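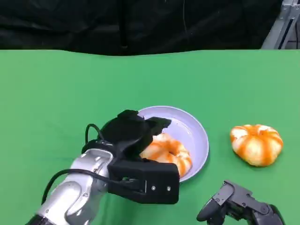
Orange-and-white squishy toy on a pale lavender plate.

Langlois pharmacy tightens cold-chain checks on home deliveries

The outpatient pharmacy at Langlois District Hospital has changed the way it packs, records and hands over refrigerated medicines sent to patients at home. The new procedure took effect in March and covers all insulin pens and cartridges, injectable biologics, several eye drops and a small number of compounded liquids that must be held between 2 and 8 °C until first use.

Under the old procedure, a parcel was packed with gel bricks, labelled with the time of packing and left with the driver. No reading was taken between the pharmacy bench and the front door. A parcel delayed on the road was assessed on the packing time alone, and any doubt meant the whole contents were discarded and dispensed again.

Each cooler now carries a Prustton logger, a flat sensor placed against the inner carton and away from the gel brick. The logger takes a reading at fixed intervals and stores the lowest and highest values along with the length of any excursion. The driver scans it at the door before the parcel is opened. A green result allows handover. An amber result holds the parcel while a pharmacist checks the recorded temperatures against the stability data for each product. A red result sends it back.

Delivery remains with Batside, which has held the hospital's courier contract for the Flirport and coastal runs since the outpatient service opened. Vehicles have not changed. Drivers have been given a short written procedure and a phone line that reaches the duty pharmacist until the last run is complete.

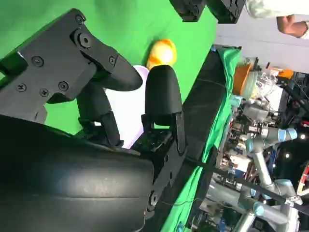 Langlois District Hospital | Pharmacy Department | Outpatient Dispensing

The change follows an internal audit of 568 refrigerated parcels sent over the previous summer and autumn. Loggers were placed in the coolers without altering the packing method, and the results were matched to delivery times afterwards. Most parcels stayed in range. Of those that did not, a larger share had fallen below the lower limit than had risen above the upper one, and the low readings were nearly all recorded early in the trip.

Senior pharmacist Clodagh Heffernan, who wrote the audit report, said the pattern pointed to gel bricks being used straight from the freezer.

"We had designed the parcel around heat. The low readings came in the first part of the run, with the brick sitting hard up against the carton," she said. "Insulin that has frozen can't be used, even if it has thawed and looks normal by the time it reaches the patient."

Gel bricks are now conditioned before packing. They are left on the bench until the surface frost has cleared and the contents move slightly when the brick is shaken, then wrapped in a cardboard sleeve. The sleeve keeps a fixed distance between the brick and the medicine. Conditioning adds to the preparation time, and the cut-off for same-day delivery has been brought forward to 11 am as a result.

The report also compared two cooler types already in stock. The smaller soft-sided bag performed acceptably on the town run but lost temperature control sooner on routes with many stops. It has been withdrawn from the Flirport run and kept for single-item parcels within the town boundary.
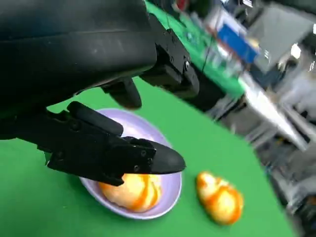
Close view over the green tabletop.

Patients receiving refrigerated items will notice three differences. The parcel must be accepted by an adult, the driver will scan the logger before handing it over, and the logger goes back with the driver. Parcels can no longer be left in a letterbox, on a verandah or with a neighbour unless the patient has named that neighbour in writing. Medicines that do not need refrigeration are packed separately and may still be left as before.

The logger holds a parcel number and temperature readings only. It does not store the patient's name, address or medicine. Readings are transferred to the dispensing record at the end of each run and kept for the same period as the prescription.

Around 600 households are registered for the service. A printed storage sheet is being placed in each first parcel under the new procedure. It deals mainly with the domestic refrigerator, where temperature varies more from shelf to shelf than most people expect. The door is the least steady position. The back wall can reach freezing in some models, especially beside the air outlet.

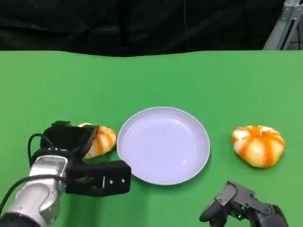 Unopened insulin should be kept on a middle shelf, in its original carton, clear of the back wall and the air outlet. Where a household stores medicines for more than one person, the sheet asks for the cartons to be kept well apart. The two striped pumpkins on the green table, set one on each side of the plate, give a fair idea of the arrangement: a separate place for each person's carton, with something fixed between them. A lidded container can serve as the divider, provided air can still move around the cartons.

Pens in use are treated differently. Most can be kept at room temperature for a limited number of days once started, and the limit depends on the product. The pharmacy now writes the start date and the discard date on the label at the time of dispensing if the patient is starting the pen that day, and otherwise leaves a space for the patient to fill in. A pen in use should be kept away from direct sun, heaters and parked cars.

A patient who suspects that a medicine has been frozen or left out should set it aside, keep it labelled and call the dispensary before using it. Doses should not be skipped while waiting for advice. If no other supply is in the house, the duty pharmacist can arrange an urgent replacement through the hospital or a local pharmacy. Anyone who is unwell or whose blood glucose is outside the range set by their doctor should seek medical care without waiting for the replacement.

The department will repeat the audit next summer using the same routes and the same sampling method. Loggers will also be trialled on transfers between the main dispensary and the Flirport clinic refrigerator, which is at present checked by hand twice a day.

Copies of the storage sheet are available at the outpatient counter. Changes to a delivery address or a nominated neighbour must be received before the 11 am cut-off to apply to that day's run.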